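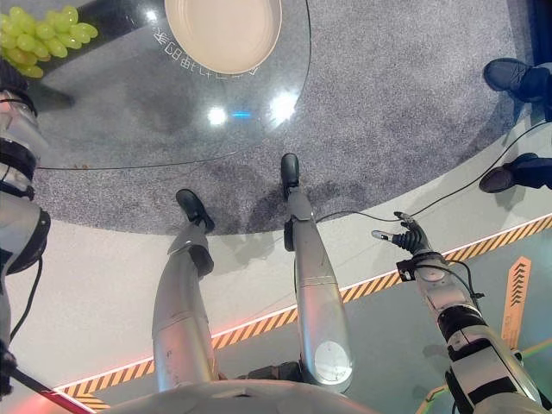
Yulan Zheng wrote that she has always put the operator behind the robot, looking the same way it looks, and she wondered whether the rest of us were losing good demonstrations by standing off to the side. She also asked how you keep a new person from squeezing the fruit. I'll quote the part I'm answering.

> We do cups and boxes all day with no trouble, and then someone
> brings in grapes and everything goes wrong. The operator can't
> feel anything, so they close the hand until they are sure, and
> by then it's too late for the grape. Do you slow the whole
> session down, or do you teach the person first and the robot
> later? And how many tries do you throw away?

Yulan, thank you for this, and sorry it took me so long to get back to you. July got away from me completely.

Teach the person first, is my short answer. The long answer is that we went about it the other way for months and I wish we hadn't! When we started the Favska set we gave every new operator the controls and a plate and said, more or less, have fun. We ended up with 643 recorded tries at moving a bunch of grapes to a plate, and when Oratile Buthelezi sat down with me to go through them we kept only 55. The others weren't all disasters, I should say. Plenty of them ended with the grapes on the plate. But the hand would hover, back off, come in again from another side, and hover some more, and if you train on that you get a robot that dithers in just the same way. (Ours did. It was like watching my uncle choose a melon.)

What changed things was having people pick up the bunch with their own hand before they ever touched the controls. We ask them to do it slowly and to say out loud where their fingers are going. Nearly everyone goes for the stem, or slides their fingers under the thick part of the bunch and lets the weight settle. Hardly anyone pinches. Then they go to the remote and pinch, every one of them, and you can remind them of what they said a minute ago and they laugh and fix it.

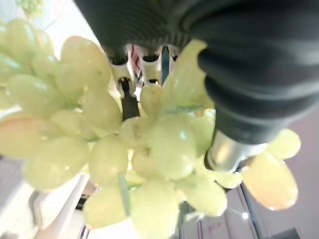 The other habit worth building is the pause. Once the fingers are touching the fruit, stop closing and lift a tiny bit, a finger's width or so, and only close more if the bunch starts to slip. A bunch of grapes moves around a lot when it leaves the table, and the loose ones on the outside swing, so give it a moment to hang still before you carry it anywhere. We let operators watch the wrist view for the grasp and look up at the head view for the carry. Switching back and forth in the middle of a grasp makes people seasick, me included.

As for where to stand, I'm with you on standing behind for the first 2 sessions, while left and right are still getting mixed up. After that I let them stand wherever they like. Oratile swears by the side and gets lovely smooth paths from there, so I have stopped arguing.

On throwing tries away, I would be pickier than feels comfortable. Keep the ones with a clean recovery, though, where the grasp slips and the operator calmly puts the bunch down and starts over. Those were worth a great deal to us and we very nearly deleted them.

Has anybody on the list tried the glove controls from Stekar with soft fruit? I'd love to hear how they compare before we start on the Grosari work, which has cherries in it, heaven help us.

Warm wishes to all, and Yulan, do write back and tell me how the next batch goes.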